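Rapport de projet — Revêtements de l'esplanade Kusis
Version rendue le 20/5/23

1. Pourquoi ce sujet

Au départ on voulait travailler sur les toitures plates. Trop compliqué pour les accès, refusé. On a donc pris la grande dalle devant le bâtiment Druren, qu'on traverse tous les jours sans la regarder. Question posée : d'où viennent les taches, et est-ce que les réparations tiennent mieux que le béton d'origine ?

2. Méthode

Relevé à pied, par bandes, du bord de l'herbe vers l'entrée Garkik. 327 dalles numérotées sur plan. Pour chacune : état des joints, taches, reprises, différence de niveau avec la voisine. Note de 1 à 4, 4 étant à refaire. Deux passages, le premier en décembre, l'autre au printemps. Le premier a été fait trop vite, une partie des fiches est illisible (feutre + pluie), on a recommencé 18 dalles.

Matériel : décamètre, règle de maçon, jauge d'épaisseur prêtée par l'atelier Oyelaran. Pas de carottage, pas autorisé.

3. Résultats

- notes 1 et 2 : la grande majorité
- note 3 : surtout côté entrée, passage des camions de livraison
- note 4 : 16 dalles, presque toutes le long des joints longs

Les joints sont le vrai problème. Le produit d'origine a durci, il se décolle d'un côté, l'eau rentre. Les reprises sont plus claires et plus lisses mais elles fissurent au raccord avec l'ancien béton. Donc réparer dalle par dalle sans reprendre le joint, ça sert pas à grand chose à notre avis.

Les taches : deux familles. Les sombres à contour flou, probablement de l'humidité et des mousses. Les petites, nettes, grasses au toucher, c'est de l'huile. On a pas pu faire d'analyse en labo, à prendre comme une hypothèse.

4. Limites

Notation à l'oeil, donc subjective. Un essai de notation croisée a été fait, les écarts étaient surtout entre 2 et 3. La pente n'a pas été mesurée partout, il manque tout le côté des haies — à compléter si quelqun reprend le projet.

5. Suite proposée

Commencer par les joints longs, puis les dalles notées 4. Garder les marquages blancs au sol comme repères pour le prochain relevé, même si la peinture s'efface. Refaire une série de photos par ciel couvert, sans ombres portées les taches et les joints se lisent beaucoup mieux.

Annexe A : plan numéroté (fichier séparé)
Annexe B : vue générale vers le bâtiment

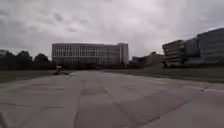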